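Cláusulas de prazo nos contratos de prestação de serviços: notas sobre a denúncia e a renovação automática

Publicado em Contratos e Obrigações

Retomo neste espaço um tema que regressa com frequência às consultas do escritório: a renovação automática dos contratos de prestação de serviços celebrados entre pequenas empresas. A matéria parece simples e, talvez por isso, é tratada com pouca atenção no momento da assinatura. As dificuldades surgem mais tarde, quando uma das partes pretende sair e verifica que o prazo para o comunicar já decorreu.

O caso que motiva estas notas chegou-me em agosto. A Cuvanen, empresa dedicada à reparação de mobiliário, mantinha com a Trulero um contrato de manutenção de equipamentos com a duração inicial de dois anos. O texto previa a renovação por períodos iguais, salvo denúncia por carta registada. A cliente enviou uma mensagem de correio eletrónico, dentro do prazo, e considerou o assunto encerrado. A contraparte respondeu, já depois da data da renovação, que a comunicação não observava a forma convencionada e que o contrato permanecia em vigor.

A primeira questão a colocar diz respeito à função da forma escolhida pelas partes. A exigência de carta registada pode destinar-se apenas a facilitar a prova do envio e da receção, ou pode constituir condição de eficácia da própria declaração. A resposta depende da interpretação da cláusula no seu conjunto e da conduta anterior dos contraentes. No processo em apreço, as partes tinham trocado por correio eletrónico todas as comunicações relevantes, incluindo duas alterações de preço, sem que alguma vez se levantasse qualquer objeção. Esse histórico tem peso e deve ser reunido logo no início, antes de se redigir a resposta.

A segunda questão é a do conhecimento efetivo. Quando o destinatário responde à mensagem, ainda que tardiamente e para a contestar, torna-se difícil sustentar que a declaração não chegou ao seu poder. Convém, porém, não confundir os planos: provar que a comunicação foi recebida não resolve, por si só, o problema de saber se foi feita pelo meio que o contrato exigia. 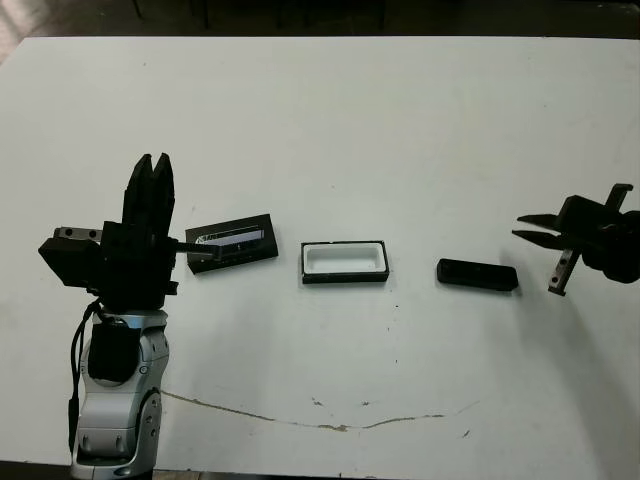

Tampo branco, com pequenas marcas de uso e uma linha acastanhada.

Passo à extensão do período renovado. Muitos modelos que circulam entre empresas limitam-se a dizer que o contrato se renova «por igual período», expressão que, num contrato plurianual, produz efeitos pesados. Quem deixa passar a data fica vinculado por um novo ciclo completo. A solução que costumo recomendar é a renovação por períodos mais curtos do que o inicial, acompanhada da faculdade de denúncia a todo o tempo mediante aviso prévio. A parte que presta o serviço conserva previsibilidade suficiente, e a outra deixa de depender de uma única data no calendário.

Quanto ao aviso prévio, encontro prazos muito díspares. Num conjunto de contratos da Pluvcombe que tive ocasião de rever, uns treze, a antecedência exigida variava de documento para documento, sem que se percebesse o critério. Em cinco deles, o prazo constava de um anexo e divergia do indicado no corpo do contrato. Uma divergência desta natureza deve ser corrigida por aditamento assinado por ambas as partes, com indicação expressa do texto que prevalece. Deixá-la à interpretação futura é transferir o problema para o momento em que as relações já se encontram deterioradas.

Importa ainda distinguir a denúncia da resolução. A denúncia dispensa, em regra, a invocação de um motivo e opera para o termo do prazo ou no fim do aviso prévio. A resolução assenta num fundamento, normalmente o incumprimento, que terá de ser alegado e demonstrado por quem a declara. Vejo com alguma frequência cartas que misturam as duas figuras — anunciam a não renovação e, no parágrafo seguinte, imputam faltas graves à outra parte. A redação ambígua presta-se a discussões inúteis sobre a data em que o vínculo cessou e sobre as quantias devidas até lá. Se houver fundamento para ambas, é preferível declarar uma a título principal e a outra a título subsidiário, com essa indicação escrita.

No que respeita às penalizações por saída antecipada, a análise deve começar pelo valor fixado e pela sua relação com o prejuízo previsível. O contrato celebrado com a Grecu, que também analisei recentemente, previa o pagamento de todas as mensalidades vincendas, sem qualquer dedução dos custos que a prestadora deixaria de suportar. Uma cláusula assim redigida pode ser objeto de redução quando se revele manifestamente excessiva, mas a apreciação é casuística e não convém contar com ela como certa.

Deixo, por fim, uma indicação de ordem prática para quem gere vários contratos em simultâneo. O registo das datas deve incluir o último dia útil para o envio da denúncia e a forma exigida, além do termo do contrato. Quando a comunicação seguir por via postal, guardem-se o talão de registo, o aviso de receção e uma cópia integral da carta, assinada por quem tenha poderes para vincular a sociedade.

As presentes notas têm carácter geral e não dispensam a análise do contrato em causa. Os pedidos de esclarecimento podem ser enviados através do formulário de contacto, sendo as respostas dadas habitualmente à quarta-feira.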